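Questions I get at the shop

I'm Hilde Visser, and I fix cars for a living. Folks ask me the same stuff all the time, so I finally typed it up! 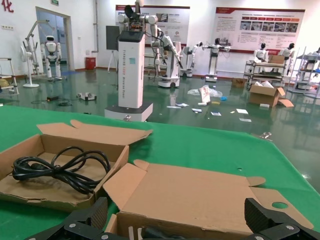

How often should I get my brake fluid changed?

Every two years is what I tell my own customers, unless your manual says sooner.

My pedal feels soft. Can I still drive it in?

Please don't, call me and we'll get it towed (I'm in by 10 most mornings).
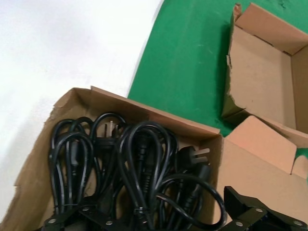 Same goes for a pedal that slowly sinks at a red light, by the way. I'd want that one towed too.

Do you work on older cars?

Sure do! Mine is 13 and still my favorite to drive.

What does a brake job cost?

Front pads and rotors usually run $300 to $500 per axle, parts and labor.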